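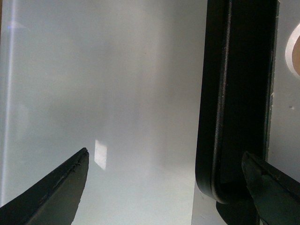 Methane from the old landfill — does the town count it or not??

14 replies · 6 shares · 4 min read

larchroad
Trying to read the greenhouse gas inventory the town put out in September and I'm stuck on page 21. Landfill on Emard Road closed years ago, capped, grass on top. It's listed under "waste" but with a zero next to it. Zero. How is that a zero? Garbage keeps making methane for decades after you stop dumping. Am I reading the table wrong?

obadia_obura
Not reading it wrong. They only counted waste generated in the inventory year. Trash from this year gets trucked out to the county site, so that goes in. Old stuff in the ground is somebody's past emissions, on paper anyway. There are two ways to do it and they picked that one.

larchroad
So the gas coming out of the ground right now, today, inside town limits, isn't in the inventory of gas coming out of the town

obadia_obura
Correct. Under that method. I don't love it either.

pennywhistle9
It's a legit method though. If you count the waste up front with all its future methane AND count the old landfill every year you double up. Pick one. They picked one. Fine.

larchroad
But they didn't count it up front either! Nobody was doing inventories when that trash went in. So it falls thru the crack completely.

pennywhistle9
Ok yes. That part is a fair point.

Frøydis Vik
I sat through the meeting where this came up. The consultant (Larnex) said they'd put a note in the appendix about the closed site. I've been thru the appendix. No note. I emailed and asked, got an auto reply, then nothing for 2 weeks.

stumpgrinder
Does it matter tho. Whole town is cars and furnaces. Chasing one old dump is how you spend all the grant money on a study.

obadia_obura
It matters some. Methane is way stronger than CO2 over the short run, so a small leak counts for more than you'd think. And fixing it is pretty cheap next to replacing everybody's furnace. I'd still do the furnaces.

stumpgrinder
Cheap for who

obadia_obura
Depends what's up there. If the vent pipes are just open pipes, you can put a flare on them or a biofilter, basically a bed of compost the gas goes up through and the microbes eat some of it. If there's hardly any gas left a flare won't even stay lit, so biofilter. Has anyone got the monitoring reports? State should have made them do perimeter readings after closure.

larchroad
Found one. It's a scan, sideways, half the pages missing. Says 4 vents on the top deck and a row of probes at the fence line. Probe readings all low. Nothing for the vents themselves.

pennywhistle9
Low at the fence is good news, no?

obadia_obura
Good for the houses. The fence probes are there for safety — gas moving sideways through the soil into basements. Doesn't tell you what's going straight up. Different question. You can have clean probes and a leaky cap.

hau_creek_kid
What about the creek side, the Hầu garden plots are right up against that slope. My aunt has one. Should she be worried about the vegetables

obadia_obura
Methane itself isn't going to hurt the vegetables at levels like that. If gas was pushing up through the beds you'd tend to see plants dying off in patches, roots starved of oxygen. I'd ask about the groundwater wells before the gas, if they water from the creek.

hau_creek_kid
They use town water. ok thanks

stumpgrinder
Still say this is a distraction. The inventory has one job, which is tell us what to cut first. Transportation is the biggest bar on the chart. Add the landfill and it's still the biggest bar.

Frøydis Vik
You don't know that, there's no number for the landfill. That is the complaint. You can't rank something you left out.

stumpgrinder
I can guess

Frøydis Vik
So can I and my guess is different from yours

larchroad
Can we get back to it. What do I ask for exactly? Public comment form has a 132 word limit for some reason.

obadia_obura
Ask for three things. Tonnage in place and the years it was open. Any vent readings since closure. And that they run the first order decay model on it and report the result as an informational line, outside the total, so nobody can yell about double counting. Somebody with the tonnage can do it in a spreadsheet in an afternoon.

pennywhistle9
I'd sign that. Outside the total is key, otherwise the baseline year changes and every target has to be redone.

Frøydis Vik
I'd want it IN the total. It's real gas. But I'll sign too, better than zero

irine_b
Late question sorry, does capping not stop it? I thought that was the whole point of the clay

obadia_obura
Cap is mainly to keep rain out. Slows the gas down, and the soil on top oxidizes a bit of it. Clay cracks when it dries out though, and settles. Dry summers are bad for it.

irine_b
huh. ok

larchroad
Sent the comment. Had to cut the years open part to fit. Will post if they anwser.

Show 3 more comments · Share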